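Doing our gripper budget for next year in public again. Handhelds first. They get bought in pairs, one per hand, so 20 units is ten people folding laundry.

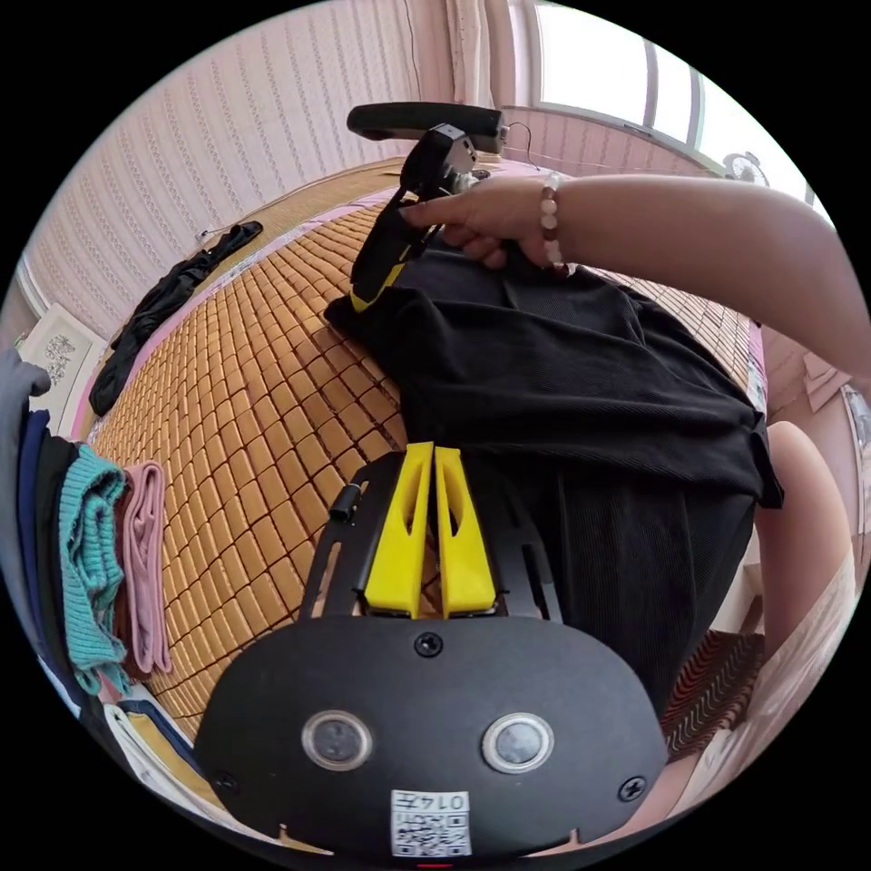
Plus three spare pairs of fingers and a cable for each unit. Brilach quoted 18 days on cables. I've planned for 20.
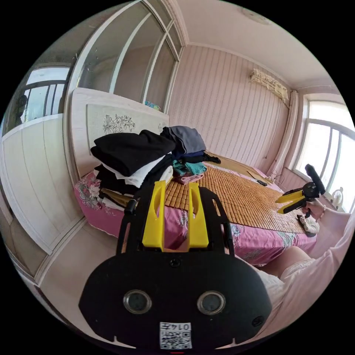

Folding on the bamboo mat, stack on the left.

Elli Tikkanen asked why there's no arm on the list. It's on hold until we've priced a bench and a service contract. Kemppainen wants both signed together.

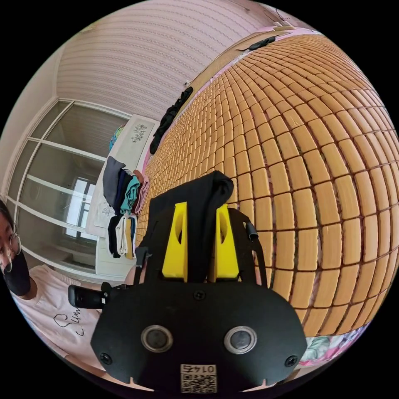 Storage is the line I forgot in August. Drives now come before any more grippers. Nermin Gökçe has the sheet if you want to compare prices.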